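Last updated: August 21, 2022

Clavden's swap shop is moving, and it's taking all our junk with it

If you've been meaning to drop off that box of old cords and kitchen bits, you've got two weeks left to do it at the Lular Street spot. After that the Clavden Swap Shop packs up and heads across town to the old Skasevau shoe store, which has been sitting dark since April.

I stopped in to see how it's going and came home with a soup pot, so I'm not a neutral reporter. Adanech Asfaw, who started the place out of her garage, told me the new space is bigger and a whole lot cheaper - the rent drops by $525 a month. "I can finally get a real sign," she said. She also wants a kids' corner, and a rack just for winter coats.

The swap rules stay the same. Bring something, take something, and no mattresses (please, she's begging you). Members still pay $80 a year, and there are 200 of them now, me included.
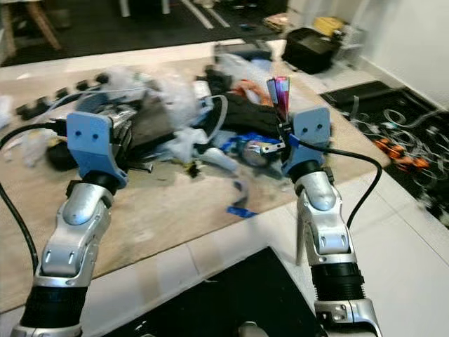

Getachew Teshome is running sign-ups for moving day and says he could use anybody with a pickup or a strong back. Lunch is on the shop. I already put my name down, mostly for the lunch, and my neighbor is lending us her van.

The new doors should open the first week of September, if the painters finish on time. Parking is out back, off the alley.

14 comments | 37 shares

Get Clavden news in your inbox. Sign up for our free newsletter.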